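Plaidoyer pour les vestes mal pliées

Par Lucía Carrasco

Je passe une bonne partie de mes semaines à froisser des vêtements. Je les prends, je les roule, je les lâche sur une table, et ensuite quelqu'un pilote deux bras pour les remettre en ordre pendant que tout s'enregistre. Quand je raconte cela à table, on me demande souvent si ce n'est pas un peu déprimant, tant d'études pour en arriver au linge. Eh bien non, je trouve que c'est l'un des métiers les plus intéressants du moment, et je voudrais dire pourquoi !

Dans notre domaine, on parle beaucoup des modèles et très peu des exemples. Les conférences débordent d'architectures, de fonctions de coût, de courbes qui descendent bien gentiment. La démonstration elle-même — le geste fait une fois, sur un tissu donné, un après-midi donné — tient en une ligne dans la section « données », avec un chiffre et parfois un adjectif. Or c'est là que tout se joue. Un système qui apprend par imitation ne saura jamais du pli d'une manche que ce qu'on a bien voulu lui en montrer.

Prenez la vue au poignet. Vue de loin, une veste a une forme, un haut, un bas. Vue d'entre les deux doigts de la pince, elle devient un paysage : une grande plage de vert, une bande blanche qui part en biais, un repli plus sombre qui projette une petite ombre. Il faut décider où pincer avec cela et presque rien d'autre. La première fois que j'ai regardé un enregistrement entier sous cet angle, j'ai compris pourquoi nos premières politiques attrapaient si volontiers le vide.

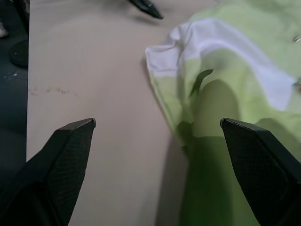
Le tissu ne triche pas

Une tasse reste une tasse. On la tourne, on la pousse, elle garde sa géométrie. Une veste change d'objet chaque fois qu'on la touche, et deux chutes identiques n'existent pas. Chez Bolum, où j'ai commencé, on préparait les vêtements avec soin avant chaque prise : à plat, bien centrés, manches écartées. Les résultats étaient superbes. Puis un collègue a jeté sa propre chemise sur la table en rentrant de déjeuner, et le système est resté suspendu au-dessus, parfaitement immobile.

Nous avions 272 démonstrations de ce jeu-là. Elles étaient propres, régulières, agréables à regarder, et elles racontaient toutes la même histoire. Nous les avons gardées, mais nous avons ajouté 92 prises commencées dans le désordre, avec des capuches retournées, des ourlets qui débordent de la table, des fermetures du mauvais côté. C'est ce petit lot qui nous a fait avancer, et je m'en souviens encore avec une joie un peu bête.

Depuis, je défends une idée simple : il faut soigner la variété avec autant d'exigence que la qualité du geste. Une veste à capuche, en trois couleurs, avec un bouton-pression et une tirette métallique, apprend plus de choses qu'une pile de serviettes. Les panneaux de couleurs ne suivent pas les plis, la capuche fait un paquet sous lequel on ne voit rien, et la fermeture est raide là où le reste est mou. Quel bel adversaire !

J'aime aussi regarder les bonnes opératrices et les bons opérateurs travailler. Au bout de quelques jours, ils ont un style. L'un pose une pince pour retenir l'étoffe et tire avec l'autre, l'autre lisse d'abord, comme on le fait sur une planche à repasser. À Prorkberg, on m'a soutenu qu'il fallait gommer ces manières et imposer un protocole unique, pour que le modèle n'hésite pas entre deux façons de faire. L'argument est sérieux. Deux stratégies mélangées sans précaution peuvent donner une moyenne qui ne ressemble à aucune des deux, et j'ai vu des bras s'arrêter net entre deux intentions. 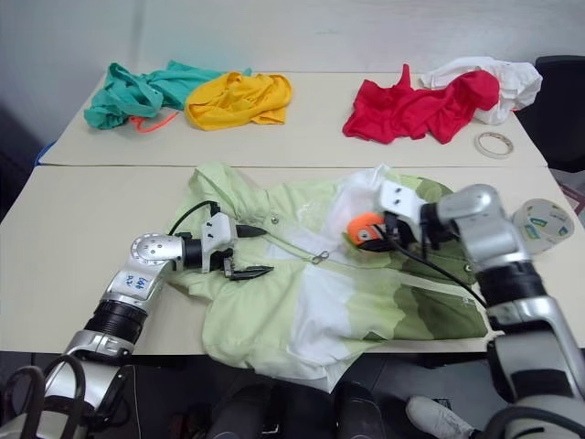 Les deux bras sur la veste, les autres vêtements sur la table du fond.

Je préfère pourtant garder les styles et les noter. Qui pilotait, quelle stratégie, quel vêtement, quel état de départ : cela prend 5 minutes par série et cela permet de trier ensuite. Un protocole unique fait gagner du temps le premier mois. Après, on se retrouve avec une seule personne imitée à l'infini, ses hésitations comprises.

Reste la question des prises ratées. Beaucoup d'équipes les effacent le soir même. Je comprends la tentation, mais une manche qui échappe et qu'on rattrape est un trésor, parce que le système échouera lui aussi et qu'il lui faudra bien avoir vu quelqu'un s'en sortir. Gardez les rattrapages, étiquetez-les, et jetez seulement ce qui s'arrête au milieu de rien.

On me répond que la simulation réglera tout cela. Elle progresse, tant mieux, je m'en sers volontiers pour les trajectoires. Pour le coton qui accroche et la doublure qui glisse, je retourne à la table, et j'y retourne contente. En mars, nous commencerons les doudounes.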